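Review: Firdale Season Two Collector's Box

Posted 16 June 2022

Firdale ended in April, and the collector's box for the second season is now in stores. It was put together by Sveinbjörnsson, the same company that handled the first one, and it covers the whole run from the open auditions to the final. I bought mine at full price and have had it long enough to go through everything.

In the box you get the final on two discs, a CD of studio versions, a photo book, a set of trainee cards, and a bag of enamel pins. There is also a sheet of stickers, which I haven't used.

If you only watched the show for the songs, the CD is sold separately and you can stop reading.

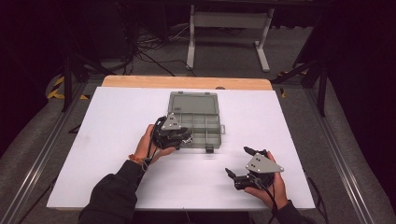

The discs

Disc one is the final as it went out, with the commercial breaks removed. Disc two has 90 minutes of rehearsal footage and interviews. The rehearsal material is better than I expected. Most of it follows the group mission in week five, when Esben Hallgrímsson was moved from lead vocal to backup two days before taping. The broadcast gave that about a minute. On the disc you get the full meeting with the vocal coach and both run-throughs that came after, and his exit the following week makes a lot more sense.

The interviews are weaker. They were clearly recorded right after the final and most of the trainees are tired. Sigrún Ásgeirsdóttir, who took the last spot by 838 votes, gets less screen time than the judges do. There are subtitles in English for the interviews but none for the rehearsals, where people talk over each other. I had to turn the volume up and replay parts of it.

Picture quality is the same as the broadcast. The sound mix on the final is a little better, with the crowd turned down during the ballads.

The CD

All of the mission songs are included in studio form. Two of them have been re-recorded with the final lineup, so if you liked the original team's version of "Nollon" you won't find it. The new one is fine and has a cleaner chorus. I still prefer the stage take, and it would have fit on the disc.

The photo book

The book has 200 pages on heavy matte paper. The binding is tight and doesn't lie flat, so the double-page group shots lose whoever is standing in the center. Trainees who left in the first round get a small portrait each at the back. Finalists get several pages. The text is short and mostly repeats the profiles from the show's website. 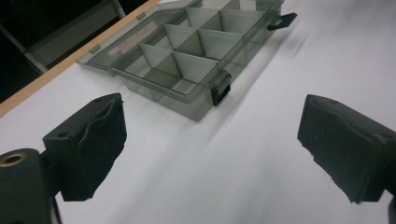
The cards and pins

The trainee cards come in a sealed pack, one for each of the 43 people who made it past auditions, and this time they are not random. Everyone gets the full set. The corners are rounded and the printing is sharp. The pins are a different story. They come all together in one cloth bag, with nothing between them, and two of mine had scratches on the enamel when I opened it. Get them out of there the first day. A tinted see-through organizer with thin dividers and a latch on the front works well, and you can find the pin you want without opening the lid. The cards I put in ordinary sleeves.

The packaging

The outer box is thin cardboard with a magnetic flap. Mine arrived with one corner pushed in. The tray inside holds the discs firmly but the photo book slides around under it. The first season's box was sturdier and cost less.

Compared with the Primix set

A few readers asked how this stacks up against the Primix box from last winter. Primix has the better book by a long way, and its case will survive being moved. Firdale has far more behind-the-scenes video and a complete set of cards. I have watched the Firdale rehearsal disc three times and the Primix extras once.

Should you buy it?

I would say yes if you followed the show week to week and want the week five footage. If you already own the CD, wait for a sale. The discs may be released alone later, as they were after season one, although the store I asked had no date for it.

Score: 7 out of 10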